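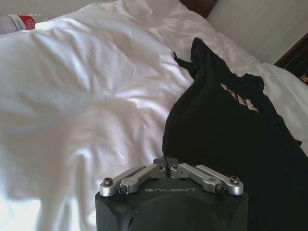

Wrist camera view: black garment on the bed, bedroom set.

Progress report to Ellance, second period
Prepared by Areti Rallis

Collection for the Ristura bedroom tasks ran through June. We recorded 3084 episodes against a target of 3000. After checking, 3026 were kept and passed to training. The other 58 were dropped, mostly for missing joint data at the start of the recording, a fault in our logging that Rafail Michailidis fixed halfway through the month.

The work covers two task families: picking up clothing from a bed, and straightening the bedding. Clothing is going well. Dark garments on white covers are easy to separate from the background, so we have asked the operators to use more pale items from now on. Bedding is slower. A duvet has no fixed shape, and operators disagree on when it counts as straight. Magdalini Kouris has written a one-page rule for this and we now label to it.

Strong daylight remains a problem. White fabric loses its detail in the wrist view when the light comes from one side. We have kept these episodes and tagged them – the model will meet the same conditions in use.

Labelling is behind. Over 42 hours of recordings still need start and end points for each grasp.

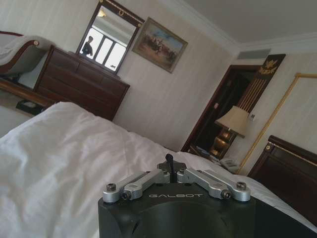

Eirini Stergiou asked after reading the draft whether the bedding episodes should be held back until they have all been relabelled to the new rule. She would prefer a smaller set that agrees with itself. We have taken this up: clothing goes to training now, and bedding follows once the relabelling is finished.

Next period: pale garments, a second furnished room, and the labelling backlog. No change to the budget is requested.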